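Filed under: Diary > Small shop days

Jan 9, 2024

I woke up before the alarm and thought again about the parcel for Forach. It went out with 3 jars of honey and one bottle of rosewater, and the customer wrote last night that the rosewater did not arrive. The tracking says delivered. I believe her, she is with us since May and never complained before. So I will send another bottle and make the claim with Lelness, and they will answer me in two weeks with a form.

The claim asks for the weight of the parcel. I found it on the receipt: 403 grams for the second box, the one with the rosewater. I was proud of myself that I keep the receipts now.

At lunch Socorro Giraldo called. She wants that we change the shipping page. She says people choose the cheap option and then they are angry that liquids cannot go with it. I told her it is written already. She said, yes, in the last line, where the eyes are tired. She is right and I was a little offended anyway.

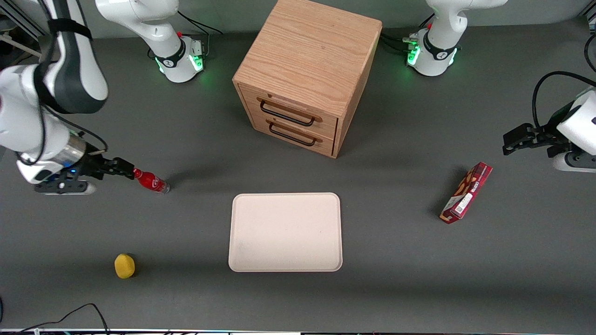

What I must change on the page

I wrote the list by hand first, in my language, and then in English. Liquids only by Apaza. Glass only by Apaza too, with double box. Orders over 100 dollars go free, but not to the islands. The hour for same day shipping is not noon anymore, the van comes earlier in winter. I asked Édgar Salazar to read it, and he corrected "the informations" and one "despatch." He says here they write it with i. I had learned it the other way at school and it hurts me to change.

Then we discussed the gift orders. Cookies and tea are easy, they are dry and light and they can go with Moris, who is slow but does not throw the boxes. The problem is only when somebody adds one glass thing at the end and the price jumps by 5 dollars. I would be annoyed also.
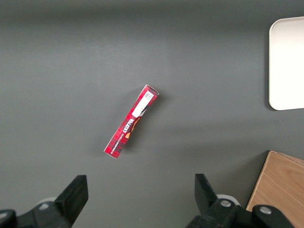

Evening

The new page is online. I read it from my phone on the bus and found that I forgot the islands. I corrected it at the kitchen table with my coat still on. My soup was on the stove all this time and it became very thick, but I ate it.

The claim I did not send. The form wants a photo of the damage, and how can I photograph a bottle that did not come? Tomorrow I will call them in the morning, when the polite woman is working.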